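Stories > Short Fiction > The Ferry Ledger

The Ferry Ledger

Kvido Kopecký came to Mevthorpe in February to close his aunt's house. He had two weeks off work and a list from the lawyer, and he started with the bathroom, because it was the smallest room.

It took him most of a morning. He wiped down the shelf, bagged the old towels and poured out a bottle of cough syrup that had turned to tar. Then he sat on the edge of the tub and ate a sandwich.
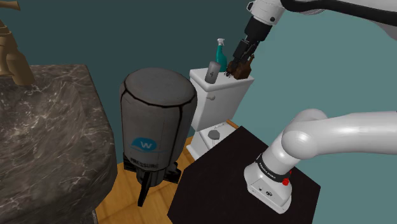

His aunt had kept the books for the Vornum ferry until it stopped running. He had been on it once, when he was six, and remembered only that a man had given him a peppermint and that the engine was loud. After that his parents moved inland and the visits became phone calls, and then cards.

The ledger was in the hall closet under the vacuum cleaner bags. It had a green cover and her name inside. Every crossing had its own line, with the weather, the fares and a column at the far right that had no heading. Most of that column was blank. Now and then there was a letter H.

He took it to the kitchen and read it while the kettle boiled. The H's came in spring and fall, always on the last boat back. Crossing 1301 had one. Crossing 1609 had one, with a line drawn under it. The last was beside crossing 1841, and after that there were pages and pages with nothing in the column at all.

He called his mother at four.

"That would be Hirvonen," she said. "He sold rope and paint over in Vornum. He used to ride across and back with her when she did the count."

"Were they together?"

"I don't know what they were. He had a wife for part of it." He could hear her running water in a sink. "Did you find the deed?"

"Not yet."

"Look in the sewing table."

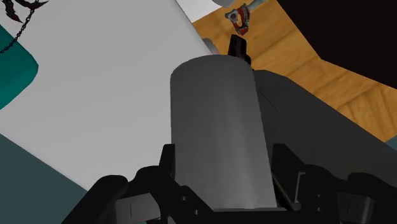
The Sewing Table

The deed was there, folded into an envelope from the Clamemeck Savings Bank. Under it were a tide chart, a packet of needles and a postcard of the Vornum landing with no stamp on it. On the back someone had written, in square capitals, LAST BOAT IF IT ISN'T BLOWING.

Kvido read it over twice. He put the deed in his coat and the postcard in the ledger, at the page with the underlined letter.

In the evening he walked down to the landing. The ticket window had been boarded up and the ramp was mostly weeds. Across the water there were lights in Vornum, more than he had expected. It was blowing hard – he had to hold his hat on – and he stayed until his ears hurt.

The woman from the town museum came by at nine the next morning. She wanted anything to do with the ferry. He gave her the brass bell, the framed timetable and a box of unused tickets.

"Did she keep any of the accounts?" the woman asked. "We'd love to have those."

"I haven't come across them," Kvido said, and carried the box out to her car.

Contact the editors | Copyright of each story remains with its author | Back to top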